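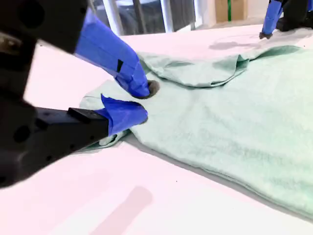 Toallas que huelen a humedad recién lavadas

nekine_77
Buenas. Tengo un juego de toallas Bråten que salen de la lavadora oliendo bien y, en cuanto te secas la cara, huelen a sótano de la abuela. Lavo a 30 grados, programa corto, con suavizante generoso (el tapón entero y un poco más, por cariño). Ya he cambiado de detergente 2 veces. ¿Las tiro o tienen arreglo? La lavadora es una Kosar de carga frontal y vivo en un piso interior donde el sol es una leyenda local.

Responde: tendedero_sur
Has descrito la receta completa. El programa corto a 30 apenas moja la mugre, y el suavizante va dejando una capa que retiene de todo, incluido el olor que intentas tapar con más suavizante.
Prueba así: lavado a 60 grados, programa largo, mitad del detergente que usas ahora y nada de suavizante. Mira antes la etiqueta, por si no admiten 60. Luego otro lavado solo con percarbonato, dos cucharadas en el tambor. No lo mezcles con lejía ni con vinagre, por mucho que lo recomiende tu cuñado.
Y levanta la goma de la puerta de la lavadora. Hazlo sin haber desayunado. Lo que encuentres ahí se limpia con un trapo, y después un ciclo en vacío a 90.
Para secar, una toalla por barra, sin doblar, y la ventana abierta aunque dé al patio.

Responde: pacomermelada
A mí se me fue con vinagre. O se me fue el olfato, no lo descarto.

Responde: lavanda_y_lejia
De acuerdo con lo del suavizante. Añado: no las dejes en el tambor hasta que te acuerdes. Las mías del gimnasio, compradas en Cimesport por 17 euros, pasaron un sábado entero ahí dentro y necesitaron tres lavados. Siguen vivas, algo ásperas, como yo.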